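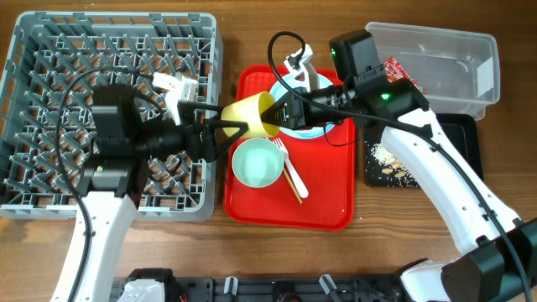 Musyoka Waweru once remarked, over the washing-up, that he had cleared more tables for the benefit of machines than he had ever cleared for his mother, and that she had noticed.

Chapter 6
Gathering Examples

Filed under: Learning Systems > Course Texts > Part 2

Most of the earlier chapters took the data for granted. There was a set of examples, it arrived in a tidy folder, and we got on with the interesting business of fitting something to it. Readers who enjoyed that arrangement may want to linger over Chapter 5 a little longer. From now on the examples have to be made, usually by a person, usually one at a time, and often with something sticky involved.

Our running case is table clearing. Two arms stand at one side of a wooden table. Between them and around them are the things that a meal leaves behind: a plate, a bowl, a cup, a fork, a stick, some wrapping, some scraps. Crockery belongs in the rack. Rubbish belongs in the container and food waste belongs in the black tray. A child of four can be talked through the job in a minute, and will then do it badly for several years. We shall be asking a machine to learn it from recordings, and the whole of this chapter concerns where those recordings come from and why they are so often worse than they look.

6.1 What counts as one example

In a picture-labelling task, an example is a picture and a word. You can hold one in your head. In a task done with arms, an example is a stretch of time. It starts with the table in one state and ends with the table in another, and in between lies a long list of joint positions, gripper openings and camera views, each stamped with the moment it was taken. We call the whole stretch an episode. The word suggests drama, which is unfair on most of them.

The first decision is where an episode begins and ends. It sounds like a clerical matter and it causes more trouble than any other choice in the project. Suppose one person starts recording with both arms already hovering over the tray, and a second person starts with them folded back, then spends a while creeping forward. The learner sees two different tasks. Worse, it sees a great deal of creeping. If a fifth of your recorded time consists of an operator making up their mind, you will train a system that is very good at making up its mind, and it will do so in front of visitors.

Idrisa Kashindye, whose notes from the Grallonero project we draw on throughout this part of the book, settled on a plain rule. Recording starts when the arms are at rest and the table has been laid. It stops when the arms are at rest again. Pauses longer than a breath are grounds for throwing the episode away. The operators disliked the last clause and argued about whose breath was meant, and the notes devote a page and a half to the matter, which we have spared you.

6.2 Showing the task by hand

There are several ways to record a demonstration. The one used for our case is teleoperation: a person moves a pair of controls, the arms follow, and everything is written down as it happens. The attraction is that the recording is already in the machine's own terms. Nobody's elbow has to be translated into a motor angle afterwards.

The price is that the person is working through a set of fingers much poorer than their own. A two-fingered gripper has no palm and very little sense of humour. Operators who are quick and graceful with a tea towel become, for the first afternoon, people who chase a fork across a tray. The fork lies flat and offers almost nothing to hold. Stiffer arms make it worse, slower arms make it dull, and dull operators cut corners.

We should say something about the corners. An operator who has discovered that a bowl can be nudged against the rim of the tray, and then picked up easily, will do that every time. It's a good trick. It also means that every bowl in the data was picked up at the rim, and the learner has been told nothing about bowls in the middle. The first batch at Stultgate ran to 531 episodes, and Kashindye's review of it contains the sentence: "We appear to have collected one demonstration very thoroughly."

The cure is variety, arranged on purpose and before the operator sits down. Move the bowl. Turn the plate. Put the cup where the other arm would naturally reach for it. Lay the fork with its handle towards the rack for a while, then away from it. People left to themselves will lay a table the way they like it, and will sincerely describe the result as random.

6.3 Two arms and one cup

A single arm can do most of this job. The second one earns its keep when an object is on the wrong side, or needs turning over, or has to be held still while something is taken out of it. Look at the cup in the opening picture. It is on its side above the tray, and both grippers are at it: the right one has its fingertips in the mouth, and the left one has its fingers open about the narrower end. From one still you can't tell who is giving and who is receiving. Neither, unless you help it, can the learner.

That is the central difficulty of two-armed work, and it deserves a slow explanation. At the instant both grippers are at the cup, the view from the camera is much the same whether the cup is on its way left or on its way right. The correct next movement is completely different. If your data holds some episodes of each, and your learner sees only the present view, it will tend to split the difference. Splitting the difference between two sensible plans for a cup generally gives you a cup on the table.

There are three common remedies, which we take up properly in Chapter 8 and only name for now:

Give the learner a little history, so that it knows what each arm was doing a moment ago.

Have it predict a run of movements at once, so that it must commit to one plan.

Collect the data so that the muddle seldom arises, by agreeing beforehand which arm gives and which arm takes.

Engineers favour the first two because they can be done sitting down. The third is cheaper. On the Tufa bench the operators simply agreed that crockery would be passed towards the rack and never away from it. The rule fitted on a sticky note. It was stuck to the wrong monitor for a week, which accounts for a small cluster of very confused episodes that students on this course will meet in the exercises folder and are welcome to.

A word on timing. In a handover there is a stretch during which both grippers must be closed. New operators hate it. They let go with the first the moment the second makes contact, because that is how people pass a mug to a friend, trusting the friend to have noticed. An arm hasn't noticed. Ask for a short overlap and check for it in the recorded gripper values, where it is easy to see. Don't rely on the video. A gripper that is nearly closed and one that is closed look alike from across the table, right up to the point where they don't.

6.4 The part after the recording

Resetting the table is the hidden cost. Every episode in which the table is cleared must be followed by a person putting everything back, and it is a matter of some comfort to the undergraduate assistants that no one has managed to automate them yet. With food waste the burden grows. Grains get moved. They stick to things. A heap that looked one way in the morning looks another way by lunch, and your system may learn to depend on the heap.

You can treat that drift as a nuisance or write it down. We recommend writing it down. For each episode, note at least the operator, the layout, any change to the cameras, and whether the attempt worked. The last of these should be decided by a rule made in advance. A cup that ends up in the rack upside down is either a success or it isn't, and the time to choose is before anyone has grown fond of the success rate.

Failures raise a question of taste. Some groups delete them all. Others keep the ones in which the operator slipped and then recovered, on the grounds that a machine will also slip and would benefit from having seen what comes next. We side with the second camp – mildly, and with the warning that a recovery has to be a real one. An operator who drops a fork on purpose, in order to be filmed picking it up, drops it somewhere convenient.

The later Lultivov set, which we use from Section 6.6 onwards, holds 2,493 episodes gathered under the rules above. It isn't a perfect set. Two of the operators were left-handed and it shows, one layout was used far more than the plan allowed, and somebody hummed throughout April, though as no sound was recorded the learner has been spared. What makes it useful for teaching is that its faults are listed. Before reading on, open the log that comes with it and sort the entries by operator, then by length of episode. The long ones are worth watching first. Section 6.5 deals with what to do about them, beginning with the awkward case in which the slowest operator is also the most careful.

Shared 6 times | 2 comments

Contact the course office | Text copyright the authors | Back to top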